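The Salt Road

My aunt left me the house in Skulgate and a bill from the roofers. I drove up in June with a sleeping bag and a box of canned soup, planning to stay long enough to sell the place.

The house had 1703 cut into the stone over the door. The man from the Godinho agency said that would help with the price. He walked through the rooms, tapped a few walls, and asked what was behind the narrow door in the kitchen. I said it was a pantry. It was locked and I didn't have the key, but it had always been the pantry.

I found the key that evening in the sugar bowl. Behind the door were shelves, and on the shelves were jars of salt. Each one had a paper label in my aunt's handwriting with the name of a place on it. Drirken Flats. Clotar, north side. Clotar, below the bridge. The salt from Drirken Flats was gray. The rest looked the same to me.

I called my mother and asked her about it.

"She walked the salt road every summer," my mother said. "You knew that."

I didn't know that. I knew she went away for a few weeks each year and came back with a sunburn. I was a child then and I thought she had a job somewhere.

The salt road starts behind the church in Skulgate and ends at Clotar, 18 miles on. Most of it is a farm track now. I left at six in the morning with two bottles of water and an empty jar I had washed the night before. For the first few hours there were cows and not much else. Past the second gate I met a woman mending a fence, and she looked at the jar.

"You're late this year," she said.

I told her I was the niece. She put down her pliers and thought about it for a while.

"Well," she said, "she always had lunch with us."

So I had lunch with them – cold potatoes and ham, and a pear cut in half. Her husband showed me the place on the kitchen door frame where people used to mark the depth of the floods. The oldest mark said 1655. My aunt's height was next to it, in pencil. She had asked to be measured every year after she turned 50, to see if she was shrinking. She had lost less than an inch.

I got to Clotar before dark. The salt there comes up white along the edge of the water, and it scrapes off easily with a spoon. I filled the jar and sat on the wall by the bridge until my feet stopped hurting.

The agent called the next day. He had a couple who wanted to see the house that week. I told him the pantry had turned up, and that I would need the shelves a while longer.

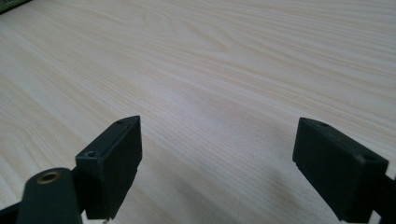

SHORT FICTION

More stories in this section are added at the start of each month.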